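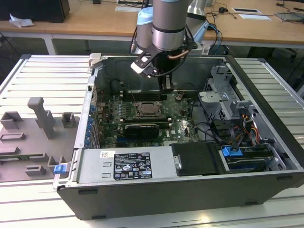

Before you key in a single fixture, get the league office PC sorted, since Skumitz runs off one machine and everything else (team tablets, the scoreboard, the website table) pulls from it. Any ordinary desktop tower will do. If yours is an older one like the Dell with its side open, graphics card plugged into the board and a coin-cell battery near the memory slots, check the date and time first. A worn coin cell can make the clock slip, and a slipped clock puts kick-offs in the wrong order and results against the wrong round. Set the date, restart, look at it again. Then carry on.

Section 2 – Setting up a new season

Read the whole section once before you start. Takes an evening if your club list is tidy, two if not.

What you need
Admin login for Skumitz
Club list, with ground names and secretary emails
Pitch bookings from the council or whoever you rent from
Last season's final table, printed
Any clubs that have folded or merged over the summer, in writing

2.1 Close the old season

1. Log in as admin. Not as fixtures secretary – that login can't close anything.
2. Go to Seasons > Current > Check results. Any match showing amber has no score or a disputed score.
3. Clear every amber match. Enter the score, mark it as a walkover, or mark it void.
4. Press Close season. Type the league name when asked, capitals matter.
5. Print the final table and compare with your own copy. Points deductions are the usual thing that's wrong.

CAUTION: closing a season locks it. Goals can't be added to a player afterwards, so check the top scorer list before pressing the button, not after. The Plostberg league had to give out two golden boots.

2.2 Create the new one

1. Seasons > New. Give it a short name, it has to fit on the scoreboard.
2. Set first and last match dates. Most leagues start in September.
3. Choose number of divisions. Up to 16 clubs in each.
4. Choose points for a win, draw, loss. Default is 3, 1, 0.
5. Choose how ties in the table get split: goal difference, goals scored, head to head. Drag them into the order in your rule book.
6. Save. Dont press Publish yet.

Note: if your league uses head to head first, the table will look odd until every pair has met twice. Skumitz uses goal difference till then and puts a small h beside the clubs affected. Expect emails.

2.3 Promotion and relegation

Go to Divisions > Move clubs. Skumitz suggests moves from last season's table. They are only suggestions.

1. Tick the clubs going up.
2. Tick the clubs going down.
3. For a club that has folded, choose Withdraw. Never Delete. Delete takes its old results with it and last season's table changes.
4. For merged clubs, withdraw both and add the new name as a new club. Player records can be moved across later (section 5).
5. Save and look at the count at the bottom. An odd number in a division means one club has a bye each round – fine, but tell them.

2.4 Grounds and pitches

Each club needs a home ground or the fixture list won't build.

1. Clubs > pick the club > Ground.
2. Pick from the list or add a new one. Postcode needed.
3. Two clubs sharing one pitch: open the ground, tick Shared, add both. Miss this and you will get both at home at the same time.
4. Enter blocked dates. Fun days, reseeding, school use, cricket overrunning at Hodžić Park, and so on.
5. Enter earliest kick-off and latest kick-off. No lights? Set the latest to 1.30 pm for the winter months.

2.5 Build the fixture list

1. Fixtures > Build.
2. Tick Keep cup weekends free if you run a cup.
3. Set the most home games in a row. 2 is sensible. 1 often can't be done and the build will stop with error 2565.
4. Press Build draft. Leave it alone till the bar fills.
5. Read the clash report. Red clashes must be fixed, yellow ones are a matter of taste.
6. Move single matches by dragging. The reverse fixture doesn't move with it.

If you get error 2565: loosen the home games rule first, then blocked dates, then build again. If it still fails look for a ground with more than two clubs on it. Nearly always that.

2.6 Check the draft with clubs

Send the draft from Fixtures > Share draft. Clubs get a read-only link and a box for comments. The box holds 300 characters, which is plenty. Ask for replies by a fixed date and stick to it. Ayanda Zulu ran the Groratden divisions for years and gave them one week, no extensions. Works well.

Go through comments in one sitting. Real clash = move it. Don't fancy a long trip in January = no.

2.7 Publish

1. Take a backup: Admin > Backup > Save to file. Put it on a memory stick as well as the PC.
2. Press Publish. Website table goes live with everyone on nought.
3. Check one club page, one ground page and the opening round on a phone.
4. Appoint referees for the first round only. The rest is in section 3.

CAUTION: after publishing, every changed fixture sends an email to both clubs and the referee. Making a lot of changes? Turn on Hold emails first, turn it off when your done.

Corrections to this section go to Tâm Hồ through the help page. Give the section number and the step.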